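Why Do People Ring Bells and Light Candles? A Children's Guide to Temple Offerings

Written by Letay Wubshet for the Burero young readers' pages

Have you ever given somebody a present just to say thank you? Maybe you drew a card for your gran, or picked a daisy for your teacher. People all over the world do something very like that when they visit a temple, a shrine or a small altar at home. The present is called an offering, and there are lots of different kinds. Let's find out about them!

What is an offering?

An offering is something you give as a sign of respect. In a Buddhist temple, people place offerings in front of a statue of the Buddha. In a Hindu temple, they bring them to a god or goddess, such as Ganesha, who has the head of an elephant. (Lots of children say he is their favourite, and I can see why!)

You might wonder whether the statue eats the food. It doesn't. Many Buddhists will tell you that the Buddha was a teacher who lived a very long time ago, and that the giving is good for the person who gives. It is a bit like practising the piano. The more often you practise being generous, the easier it gets.

Flowers

Flowers are one of the loveliest offerings. In India you often see bright orange marigolds threaded on a string to make a garland. In Sri Lanka and Thailand, people bring lotus flowers. The lotus has its roots down in the mud at the bottom of a pond, but the flower opens above the water, clean and beautiful, and so it became a special flower for Buddhists and Hindus alike.

Flowers teach something too. They look wonderful in the morning and by the end of the week they droop. Buddhists say this helps us remember that everything changes.

Light

Before electric lamps, a little flame was a very precious thing at night. In Hindu homes people light a small lamp called a diya, with a cotton wick and some oil or melted butter called ghee. At Diwali, which usually comes in October or November, whole streets glow with them! In Tibet, the lamps traditionally burned butter made from yak's milk. Imagine the smell of 100 butter lamps all burning in one room!

A light in the dark stands for knowing things and understanding them. When you finally work out a tricky sum, you might even say "Oh, now I see!" and it is the same idea.

Incense

Incense is made from sweet-smelling wood, gums and spices, and it gives off a thin curl of smoke when it burns. In Japan it often comes as slim green or brown sticks. Some temples have an enormous bowl of ash outside, and visitors stand their sticks up in it and waft the smoke over themselves. If you have a sore knee, you waft some over your knee!

Food and water

Rice, fruit, sweets and clean water are all common. In many Japanese homes, a small bowl of freshly cooked rice goes to the family altar first thing, before anybody has breakfast. In Hindu temples, food that has been offered is shared out afterwards and is called prasad. It is often sweet, and you take it in your right hand.

Water is the simplest offering of all. Tibetan Buddhists often set out a row of seven bowls. Anyone can give water, however rich or poor they are, and that is part of the point.

Sound

Yes, even a sound can be part of it! Hindu temples often have a bell near the doorway that you ring as you go in. In Japan, some temples have a bell so huge that it is struck with a swinging log. On New Year's Eve it is rung 108 times. That takes a very long while, and people wrap up warm and queue for a turn.

If you visit a temple

You don't have to make an offering, and visitors are nearly always welcome. Take your shoes off if other people do, speak softly, and ask before you touch anything on an altar. If you're curious, ask about that too. People are usually delighted to explain.

Words to remember

Altar: a table or shelf where offerings are placed.
Diya: a small oil lamp.
Garland: flowers joined together in a long loop.
Prasad: food that has been offered and is then shared.

Something to try

Find a small dish at home and put one thing on it each morning for a week, a leaf or a flower or a nice pebble, and think of a person you'd like to say thank you to. Draw what you chose each day!
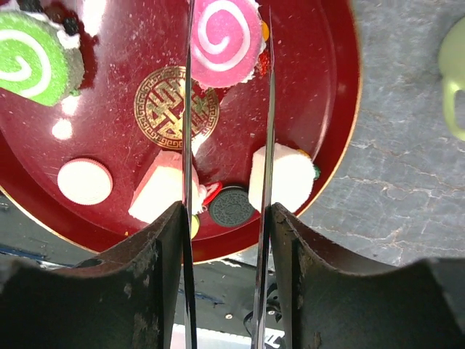

A round red lacquer tray with a thin gold rim.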